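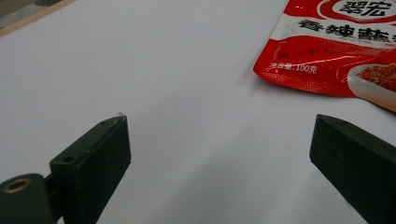 ## Hand-held demos of flat packets: gripper shadow and a shiny pouch, does either hurt?

Posted by **bolitz_bench** in Imitation Learning

I am recording demonstrations with a pair of hand-held grippers, one per hand. The task is food packets on a white board with a translucent plastic tray beside them. Each gripper has its own camera, and there is one more view from head height.

So far I have 447 episodes. The policy reaches the right packet but closes early, and the red chili packet (翠宏, 100 g) is the worst. Two suspects: the soft shadow the fingers throw on the white surface, and highlights on the plastic. Should I re-record with different lighting or keep going?

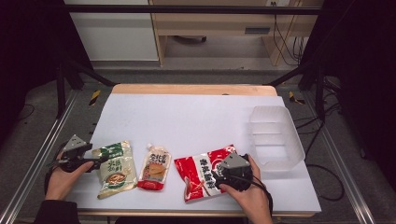 *Head-height view, right gripper on the red and white packet.*

---

**Heretti**

Keep going, but check timing before you touch the lights. Early closing is very often a delay between the gripper width signal and the video. At 40 ms of offset you already get labels that say "closed" while the image still says "open". Clap the fingers shut in front of the camera 7 times and compare the two logs.

The shadow is useful. On a plain white surface it is one of the few height cues the fingertip camera has. I would leave it alone as long as the lamp stays put between sessions.

For flat pouches, demonstrate one strategy only. If half your episodes press down first and half pinch the edge, the policy will average them and do neither well.

---

**faltville_dan**

more data. we had the same thing and it went away after more than 4,000 episodes. didn't change anything else

---

**Magalhães**

Agree with the first reply on timing. On glare: vary the packet angle between episodes so the highlight moves – a diffuser also works, but then you have to run the robot under it too. Also slow down over the last few centimeters. People move much faster by hand than the arm can follow, and the replay lags exactly where the grasp happens.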